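Section 4: Hinges, Clearance and Swing

By now your Arriaga door is hanging in its frame, and this is where it gets fun. A door that has just been hung will open and close. A door that has been adjusted swings with one finger and closes with a soft little click, and it's such a pleasure to use! Set aside an hour in the morning or early afternoon, when there is plenty of daylight to see the gaps by.

You will need:
Screwdriver (hand, not powered)
Pencil
Plastic spacer from the Arriaga hardware bag
Clean cotton cloth
Tube of Nundura hinge grease

4.1 Checking the gap

1. Open the door halfway and let go. It should stay where you left it.
2. If it drifts, make a light pencil mark on the floor tape to show which way it went. You'll use this in step 4.2.
3. Close the door slowly and look down the hinge side from top to bottom. The gap should look even all the way.
4. Slide the spacer along the latch side. It should move freely with a slight drag.

Note: Doors in the 100 series have a slimmer edge strip than the 102 series. Use the gray spacer for the 100 and the white one for the 102.

4.2 Adjusting the hinges

1. Open the door wide enough to reach every screw comfortably.
2. Have a helper hold the handle side and take the weight.
3. Start with the bottom hinge. Loosen the screws on the frame leaf by half a turn each.
4. Shift the door a hair toward or away from the frame, then snug the screws by hand, working from the middle outward.
5. Close the door and check the gap again. Repeat at the top hinge if you need to.

CAUTION: Never loosen two hinges at the same time. The door is heavier than it looks and can drop onto your foot or your floor.

CAUTION: Keep fingers away from the hinge side while the door is moving.

Small moves really do make a big difference here - Dimas Liem in our fitting shop rarely goes past a quarter turn on the second pass.

4.3 Greasing the pins

1. Wipe the knuckle with the cloth.
2. Put a tiny dab of grease at the top of each pin.
3. Swing the door back and forth 21 times to work it in.
4. Wipe off anything that squeezes out before it reaches the wood grain. 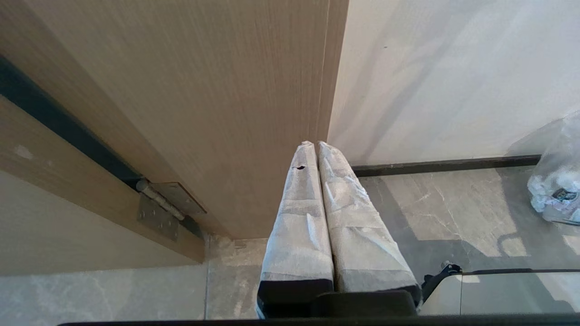

Do I have to take the door off to grease the hinges?

Leave it hanging. The grease works its way down the pin as the door swings, and lifting the door off would only mean checking the gap all over again.

4.4 First weeks

Wood finishes settle in as the seasons change, so check the screws again after a month. If the latch starts to rub, go back to 4.1 and run through the spacer check before you touch anything else. Light rubbing marks on the frame can usually be buffed with a dry cloth.

Spare screws and spacers are listed on page 19.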